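Print this message | E-mail this message to a friend
Filed under: Home & Workshop > Plumbing talk
188 views | 2 replies

To: Vetidik house list
Date: 2023-01-03
Subject: Re: hard water and the bathroom sink

> We moved into the upstairs unit at Bundgaard and the water is leaving
> a white crust on everything. I scrub the faucet and it's back by the
> end of the week. The downstairs people say to just use the blue
> powder, but I'm scared of scratching the finish. Is a softener worth
> it for a place this small? And what do you all do in the meantime?

Oh, I love this question! I've been fighting hard water ever since we came to Zirnton and I've gotten weirdly fond of the subject, so forgive the length.

First, the crust. It's mostly calcium left behind when drops dry, so the cheapest fix is to never let the drops dry. Keep a small towel next to the sink and wipe the faucet and the counter after you brush your teeth. It takes a few seconds and it really does cut the scrubbing down. Dark counters show every spot, so if you have one you'll be glad of the towel.
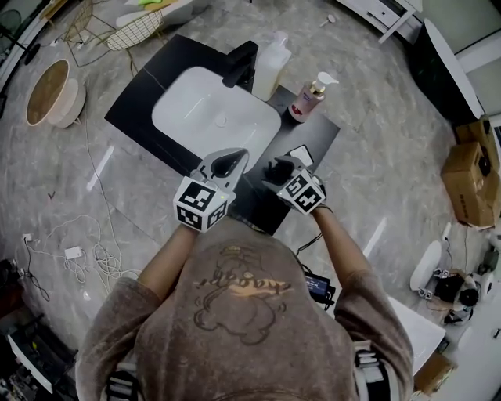 White basin, black counter

For crust that's already there, skip the powder. Plain white vinegar mixed half and half with warm water, on a rag wrapped around the base of the spout, left for a few minutes and then rinsed well. Check the care sheet for your faucet before you start - some coated finishes don't like vinegar at all, and then you're better off with dish soap and patience. Keep vinegar away from marble and other soft stone too. And please, never mix it with bleach.

The little screen at the tip of the spout is the part people forget. Ours was so clogged that I thought we had a pressure problem (I had already complained about it to everybody in the house). Unscrew it, soak it overnight in a cup, poke out the grit with an old toothbrush and put it back hand tight. I was so happy with the result that I went and did every tap in the place, including the one in the laundry room that only the dog uses. 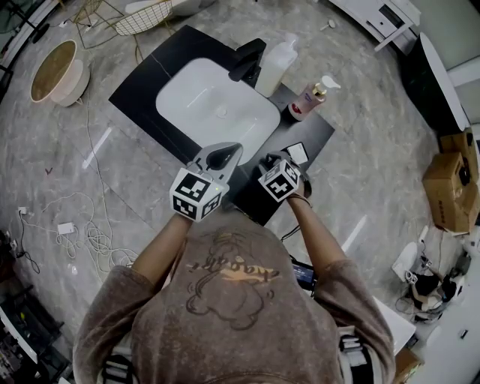

Now the softener. Get a test strip first and find out what you've got. Ours came back at 300 parts per million, and that is very hard water by anybody's chart. We ended up with the small Elovel unit. It has been running for 2 years and I would buy it again tomorrow. The shower glass stays clear, the towels feel like towels, and I use a lot less soap. You do have to haul salt up the stairs, and it takes up a good chunk of the closet, so measure before you fall in love with one.

If you rent, talk to your landlord before anything gets cut into the pipes. Ours was fine with it once we agreed to leave the fittings behind.

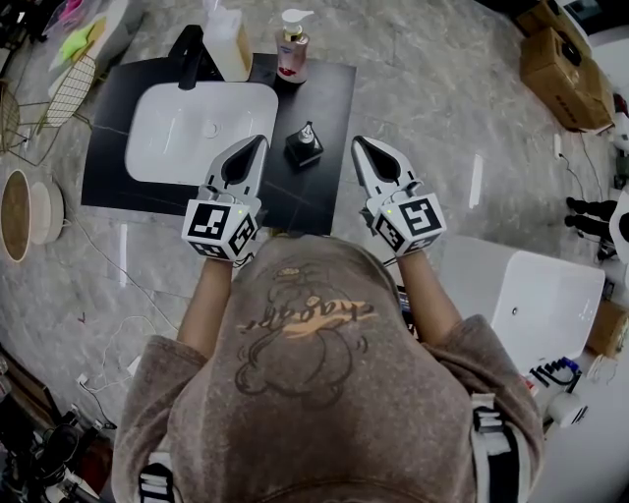 Does softened water taste salty?

Most people can't taste any difference, but it does carry a bit more sodium, so we left the cold kitchen tap on the unsoftened line and drink from that. The plants get that water too.

Let me know what your strip says! If it comes back low you may be able to get by with the towel and the vinegar, and I'd try that through February before spending any money. I have spare strips in a drawer and can drop a couple in the mail if you write me off list.

Share this message (2)
Reply to list | Reply to sender | E-mail this thread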